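Does a wall display get read? A look at noticeboards in our college building

Project report by Hayley Nuttall
Supervisor: Neville Pickering

1. Why I picked this

Every department in our building has at least one display board, and the one outside the Dawber lecture room gets redone every October. A lot of staff time goes into them. When I asked why, the usual answer was that displays "engage people". I wanted to know if there was any sign of that, as I had walked past the Dawber board for a year and could not have told you one thing that was on it.

Most of what I found to read on the subject was written by people who sell display materials or by people who enjoy making displays. Neither group is likely to say that displays do very little. The guide from Pletico that our department keeps in the office claims that a bold heading "doubles attention", with no source given. I emailed to ask for one and had no reply.

2. What I did

I watched four boards at lunchtime, 10 minutes each, on different days. For each person who passed I noted whether they looked at the board, whether they stopped, and whether they seemed to read anything. Looking was the hardest to judge. Somebody turning their head might be looking at the board or at the person behind me, so I only trust the figures for stopping.

Afterwards I handed out a short question sheet in the canteen and got 60 back. It asked people to name anything they remembered from a board they passed that week. It also asked whether they thought displays mattered.

I had planned to change the heading on one board halfway through and compare before and after. The department said no, as the board had just been finished. This is the biggest hole in the project and I would rather say so now than bury it at the end.

3. What I found

Very few people stopped. Those who did were nearly always at the board with the timetable changes on it, and they left as soon as they had found their own group. The other three boards got glances. One of them, the careers board, had nobody stop at all while I was there, even though it is the neatest in the building and has a proper border.

The question sheets were odder. Most people ticked that displays mattered "quite a lot" or "a lot". Most of the same people then left the next box blank, or wrote something vague like "posters" or "the colourful one". A handful remembered a real fact. Two of those facts were from a board that was taken down last year.

My supervisor suggested that people may take in more than they can write down in a noisy canteen. That is possible, but it is also the sort of claim that can never lose. If remembering the board shows it works, and forgetting it shows it works quietly, then I can't see what would count as it not working.

4. Lettering

Lettering was the part that everyone had opinions about. The Pletico guide says big, simple, coloured capitals on a dark plain background, and three people in the department told me the same thing without my asking. Black cloth is said to be better than paper as it hides pin holes and doesn't shine under strip lights.

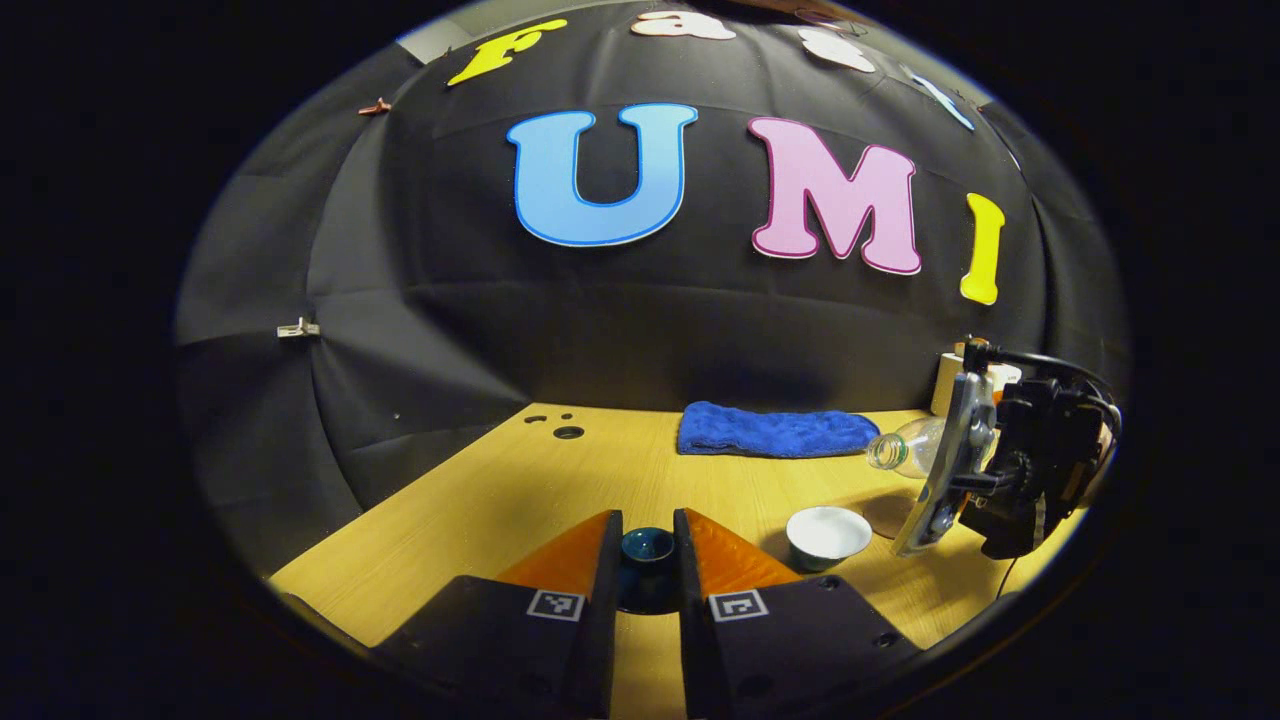
I have no quarrel with the idea that large letters are easier to see from the far end of a corridor. Being able to read a word and wanting to read the paragraph under it are separate matters, though, and the advice slides from one to the other. The timetable board has a typed heading on white paper and was the only one with a steady stream of readers. They wanted what was on it.

The advice also disagrees with itself. The guide says to use no more than two colours. The Zidance starter pack in the same cupboard comes with six and tells you to mix them. Both say their way is proven.

5. Cost

The office let me see what was spent on display materials over the last few years, and the total for the building came to £2,000. I can't say whether that is too much. It does not include anybody's hours, and the hours are probably the larger part.

6. Weak points

Four boards in one building is a tiny sample. I watched only at lunch, when people are hungry and in a hurry. I also went in expecting to find that displays don't do much, and I was the only person doing the noting down. Somebody who liked displays should repeat it and see if they get the same.

7. What I would suggest

Keep the timetable board. Before the careers board is redone, ask the people it is meant for what they want to find on it, and leave the border until last. If the department will allow it next year, change one heading and leave everything else alone for a month, with a second person watching. My tally sheets and the blank question sheet are in the folder in the project office.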